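Flerkell Guest House, Toledo
Room check: Unit 9, bedroom and linen
Checked by: Tainá Caldeira
Round: October, morning

1. Door, lock and lights
Lock turns freely. Ceiling light OK. Left bedside lamp flickers when the switch is touched. Comment: swap the switch, part is in the Jondton cabinet.

2. Smoke alarm
Tested, sounds. Battery door closes properly. OK.

3. Floor and outlets
No loose boards. Outlet by the window has a cracked cover plate. Comment: replace before next stay. Work order 586.

4. Headboard and bed frame
Headboard firm against the wall, no movement when pushed. Floral cover has no tears. Slats checked from below, all seated. OK.

5. Bedding and pillows
Color block blanket stays with this room. Heart pillow stays too, ruffle to be looked at for loose stitching at each change. Comment: spare blanket is on the hall shelf, do not mix with Unit 8.

6. Garments left on bed
Lay flat, sleeves out, before folding. Check both cuffs and the neckline for pins, then the pockets if there are any.
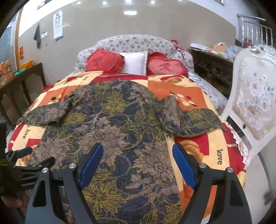

Item 6. Long-sleeved floral garment laid out on the bed, Unit 9.

Comment: no pins found. No damage at the cuffs. Logged on tag 185.

7. Folding and bagging
Fold in the sleeves first, then bring the bottom up. Use the Cloluleck bags, large size. Tag goes outside the bag, number facing out. Comment: 80 bags left in the box, reorder next month.
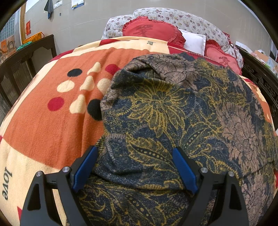 Bagging is done only after the fold has been checked, and the person who folds signs the tag. Anything with creases running across it gets opened out and folded again. The navy and mustard flowered piece is in that state on the bed, bunched up with a loose fold near the top, so it is marked "refold" on this sheet. Bags with air left in them do not stack well on the lower shelf. Press flat before sealing.

8. Closet
Rail fixed, no wobble. Two hangers missing. Comment: take from storage.

9. Window
Opens and locks. Screen has a small hole at the bottom left corner. Not urgent.

Open items: lamp switch, outlet cover, refold under item 7, hangers, window screen.
Result: pass with comments. Recheck outlet before the room is released.
Signed: T. Caldeira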